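Print this item | E-mail this item

Dear friends of the Tierney Food Shelf,

What a September it has been! We gave out 522 bags of groceries, and our new Saturday-style late opening (until 7 p.m., for those of you who work) has been busier than any of us dared hope – thank you, thank you.
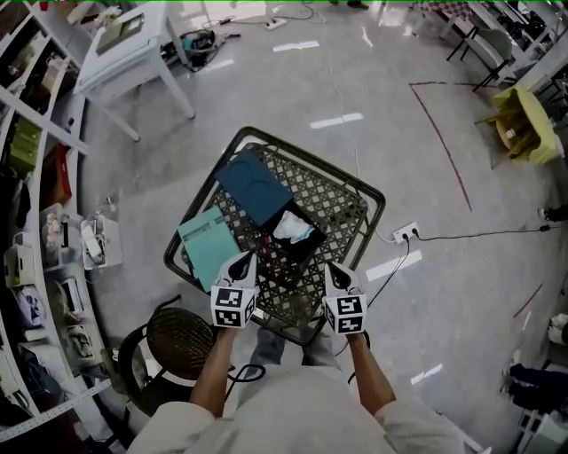
Winter hours start soon, and Éabha Corrigan would love to hear from anyone who can spare 2 hours an evening to help at the front door. It's mostly saying hello and handing out baskets, the dark metal ones with the diamond pattern in the bottom, and having a good long chat if you're the chatting kind. Call Éabha after supper, and do let it ring – she's usually out back with the dog.

Print | E-mail to a friend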